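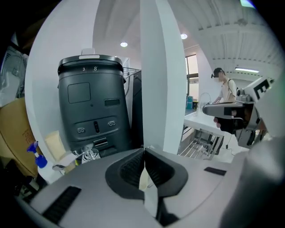 Dakonen Policy Notes
Progress report to the Maren Foundation, second instalment
Project: What happened to the Lernitz import surcharge?

The first report promised that by now we would know who paid the surcharge. We do know, more or less, and it will not astonish anyone who has bought a washing machine.

For anyone new to the file, the Lernitz surcharge was announced as a temporary measure. It was to steady the trade balance, give local manufacturers some breathing room and be gone before anyone had to reprint the tariff schedule. The schedule has since been reprinted. Our grant is to trace the charge from the port to the shop shelf, and to say something useful about how temporary measures might be made to end.

Work completed

The customs records are finished. We asked for the full set of entries in March and received them in June, in a format that appears to have been chosen by someone who dislikes spreadsheets. After cleaning, we have 3164 usable entries covering household goods, small machinery, textiles and tinned food. Duplicates have been removed. So have the entries in which the country of origin was given as "yes".

Matching those entries to retail prices was slower. The price survey run by So, our partner on the retail side, was designed to measure inflation and treats a kettle as a kettle, whatever boat it came off. We ended up with 671 goods that can be followed all the way through. That is fewer than the proposal hoped for, but the proposal was written in a cheerful mood.

Interviews with importers and manufacturers are also done. We planned on 50 and got 50, helped along by the fact that people with a grievance about a tax are generous with their time. The manufacturers were harder to pin down. Several supported the surcharge in principle and wished it applied to everything except their own components.

What we have found so far

Most of the charge went to the customer. Importers of branded goods passed on nearly all of it within one ordering cycle. Those selling cheaper, unbranded lines absorbed part of it for a while and then stopped absorbing it. Prices of the competing local goods went up as well, usually a few weeks behind, with the air of someone following a fire engine through a red light.

The breathing room was real, but we can find little evidence of what was done with it. Of the manufacturers we spoke to, 2 could point to new equipment bought on the strength of the surcharge. One of those had to import it and paid the surcharge on the way in. We intend to keep that case in the final report whatever the reviewers say.

On the trade balance, the ministry's published figures show an improvement in the opening months. A good part of this seems to be importers having filled their warehouses before the charge took effect, after the announcement was leaked, denied and then made. We have not yet separated that from any lasting change, and would ask that the early figures not be quoted in the Foundation's newsletter.

Problems and delays

The ministry has declined to release the original costing. We were first told it was confidential, then that it was being updated, and most recently that it could not be located. An access request has gone in. We are not holding the schedule for it.

The chapter on retaliation by trading partners is behind. It depends on export licences held at a different office, which moved buildings in August and labelled the boxes by colour.

Spending is slightly under budget. Travel came in low and translation came in high. We would like to move the remaining travel money to data work, and a revised table is attached for your approval.

Next period

We will finish the retaliation chapter, run the price model again without tinned food (which behaves like nothing else in the sample) and circulate a draft in November. The draft will include a section on expiry clauses, with several kinds compared, among them the kind Lernitz used. It expired on time and was renewed the same afternoon, at ten past four.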